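Umari Cork Board, Large: Four Months On

I bought this board to stop losing the school lunch menu. I am reviewing it as a household noticeboard, with one side trip into the matter of sticky notes. 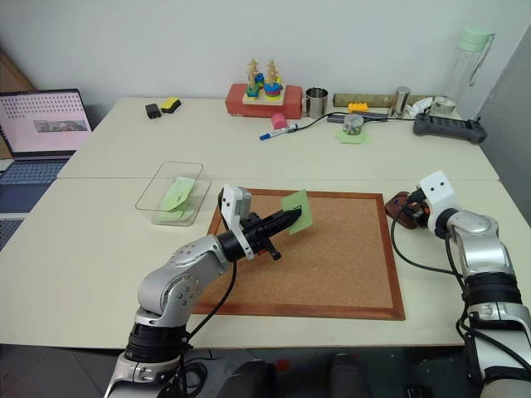
What you get

The board, two brackets, four screws and a paper template that tells you where to drill. The template was printed slightly small. I found this out after drilling. If you buy one, measure the back of the board yourself and use the template for your first note.

It cost me 106 dollars at the home store in Mullemthorpe, and they had the same one marked down in February, naturally.

Pins

Very good. The cork is thick enough that a standard push pin goes in and stays in, even with a calendar hanging off it. My last board was a sheet of cork about as deep as a tortilla, and every pin hit the backing and leaned over like a tired commuter. Holes close up fairly well on the Umari. After a few months of heavy use the top left corner, where the calendar lives, looks a bit chewed.

Sticky notes

Less good. Cork is crumbly, the glue on a sticky note is weak, and the two were never going to be happy together. A fresh note pressed down firmly lasted most of a day on mine. A note that had already been stuck to something else lasted until I left the room. I tried the Jallholm extra-sticky kind and those held for nearly a week, then came away with a fine layer of cork on the back, so the board is now being removed in very small installments.

My fix is to put a pin through the sticky note. Yes, I see the problem with this.

Hanging it

Get a second person. The board is awkward more than heavy, and you have to line up both brackets at once while looking at neither. It took me three tries on a Wednesday evening and I said some things the dog had not heard before. It has been level ever since, apart from when the back door slams.

Does it work?

The lunch menu has been found every morning. The dentist card was also on the board, in plain sight, under a pizza coupon, and we missed the dentist. I don't think Umari can be blamed for that, though I did consider it.

Should you buy it?

If you are a pin household, yes. If you are a sticky note household, get a whiteboard or use the fridge, which has been doing the job for free. I'd give it 8 out of 10, and one of those points is for the cork alone.

Comments

We've had ours in the laundry room for years and the cork has gone darker where the sun gets it. Still holds pins fine.

You can paint a square of it with a couple of coats of plain latex and sticky notes will hang on much better. Let it dry overnight. Ask me how I know.

Does the template thing affect the medium size too? Mine arrives tomorrow.

Medium owner here, my template was fine. My wall was the problem.

Iyengar's hardware will cut you a bare piece of cork for a lot less if you don't care about a border.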